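Stotell Will Now Sell You the Screw

Household goods maker opens spare parts counter for its whole range, including the pieces it would prefer to forget

KISTCOMBE, November 8, 2020 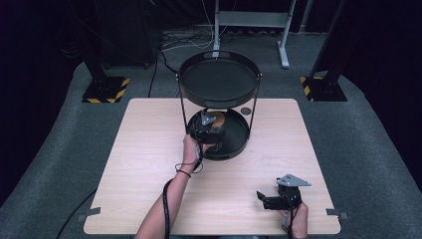 Naheed Ghauri had asked the company for one rubber foot, and was told at the time that the simplest way to get one would be to buy another cake stand and take the foot off that. She did the sum, she wrote back, and concluded that she would soon own a great many cake stands and still be short a foot on the last one.

Her letter has been pinned up in the Stotell office since it arrived. Starting today the company has a better answer. Stotell, which makes tiered stands, shelf risers, dish racks, hooks and the other small household goods people tend to receive as gifts, is opening a spare parts counter in Kistcombe and a mail-order service to go with it. Customers can buy a single screw, foot, rod, tray, washer or end cap for anything the company has sold under its own name.

The service covers 120 parts at launch. The full list is available on paper, by mail, to anyone who asks, and it makes for slow reading.

"We have spent years designing things to be put together by a tired person on a kitchen floor," said Borghild Isaksson, managing director of Stotell. "We gave very little thought to the same person two years later, when one piece has gone down the heating vent. She's the one who writes to us. She writes very well, as a rule, and she is usually right."

How it works

A customer who knows what the missing part is called can order it by name. The company accepts that this will be rare. Most people do not know that the small ring between the rod and the tray is a collar, and until recently the Stotell catalog called it a collar on one page and a spacer on another.

For everybody else there is the description slip, a card on which the customer writes down what the thing looked like, where it used to be and what the product has been doing without it. Drawings are welcome. During a trial run in October, staff received slips describing a part as "the thing that stops it," "a sort of hat" and "the other one." All three were identified correctly, the last on the second try.

Postage on small parts is a flat charge, whatever the number of parts in the envelope. Orders leave Kistcombe within six working days. The company looked into promising something faster and was advised against it by the people who would have to do the packing.

Visitors can also come to the counter, which occupies what used to be the front half of the showroom. Callers are asked to wear a mask, to wait behind the line and to bring the broken item if they can carry it. Staff will fit a part on the spot when there is no one waiting. There is no charge for the fitting, and no charge for the look that may come with it when the item has previously been mended with tape.

About those tiered stands

By a wide margin, tiered stands accounted for the most requests during the trial. Stotell had guessed it would be dish racks.

Ashton Kingi, who manages the parts counter, puts this down to the way people store them. A stand comes out for a birthday, gets taken apart to fit in a cupboard, and goes back in the cupboard as several objects with no particular loyalty to one another. By the next birthday there is a tray, and a rod, and some discussion.

"People call up and open with an apology," Kingi said. "They want me to know they're careful people. I had a gentleman go through his entire kitchen drawer with me over the phone, item by item, to prove it wasn't in there. Then it was in there."

Trays, rods and collars for tiered stands will all be sold separately. Customers should check the width of the rod before ordering, as Stotell changed it once, quietly, and has regretted being quiet about it ever since. A printed gauge goes out free with any order for a stand part. Lay the rod on the gauge; if it covers the line, it is the older kind. If it doesn't, it is the newer kind, or it is a pencil, which has happened.

The Oron question

The service extends to discontinued products, and the company supposes it had better bring up the Oron.

The Oron was a folding wall rack that Stotell sold with great confidence and withdrew with somewhat less. It folded beautifully. It also folded when loaded. A revised hinge was developed soon afterward, but by then the rack had left the catalog and the hinges went into storage, where they have remained, in good order and in considerable numbers.

Oron owners may have the revised hinge free of charge. It takes 19 minutes to fit, according to Atif Gilani, the company's product engineer, who timed himself and then declined to say how long it took the first time.

"I designed the original hinge, so I'm the right person to be asked about it, and I'm asked about it often," Gilani said. "The new one holds. I have one at home with the good plates on it. My family regards this as an act of faith, but the plates are fine."

Anyone still using an Oron with the original hinge should take down whatever is on it before reading further. Owners who have made their own arrangements, such as a nail, are asked to remove these before fitting the new part. Gilani would be glad to see photographs of the more ambitious ones.

What the company isn't doing

Stotell will not be repairing other makers' products. It was asked to several times during the trial, once about a trombone.

It will not sell mystery assortments of screws in a jar. Kayode Adebisi, head of sales, proposed the jar and still believes in the jar. He has been given permission to mention it here on the understanding that this is the end of the matter.

"Every house has a jar already," Adebisi said. "Mine does. It has never once contained the screw I needed. I thought ours could be different. I have accepted the decision."

Nor will the company be describing the service as a revolution, a journey or a promise to the planet. Fewer things will get thrown out for want of a washer, and that seems worth doing. Stotell has no figures on how much difference it will make and has chosen to go without rather than commission some.

There is, naturally, a commercial side. A customer who can replace one tray will probably not buy another stand. The finance department raised this, in writing, more than once. Isaksson's view is that people who have been sent the right collar in a small envelope tend to remember it the next time they need a dish rack. The finance department's view is recorded in the minutes.

Storage and supply

Parts will be kept at the Khattak building, next door to the main Stotell premises, in drawers that came with the lease. Each drawer has a sample of its contents wired to the front. The previous tenants used the same system for buttons, and one drawer of buttons was left behind. It has been kept, though it isn't on the list.

Parts for current products will be restocked along with the products themselves. Stock for older lines is limited to what exists, and when a discontinued part runs out, the company will say so plainly and suggest the nearest thing that fits. If nothing fits, it will say that too. A waiting list will be kept for parts that enough people ask for to justify making again. The narrow collar is already on it.

New products will carry the part names on the instruction sheet, next to a drawing at actual size, so that a lost piece can be identified from the paper. This assumes that people keep the paper. Those who don't can have another copy, and Kingi has asked that they skip the apology.

Ordering

The parts list, description slips and rod gauge can be requested from the counter in person or by mail at Stotell Parts, Khattak Building, Kistcombe. Please include a return address. Two of the October slips arrived without one, and their parts are in an envelope by the register, labeled "a sort of hat" and "unknown, but urgent."

Naheed Ghauri has been sent her rubber foot. She has since replied to say that it fits, and that she had meant the other stand.

About Stotell

Stotell designs and sells household goods from its premises in Kistcombe. Its range includes tiered stands, shelf risers, dish racks and hooks. It no longer includes the Oron.

Press inquiries

Questions about the parts service should be addressed to Ashton Kingi at the counter. Questions about the jar should be addressed to Kayode Adebisi, who will be pleased to hear from you.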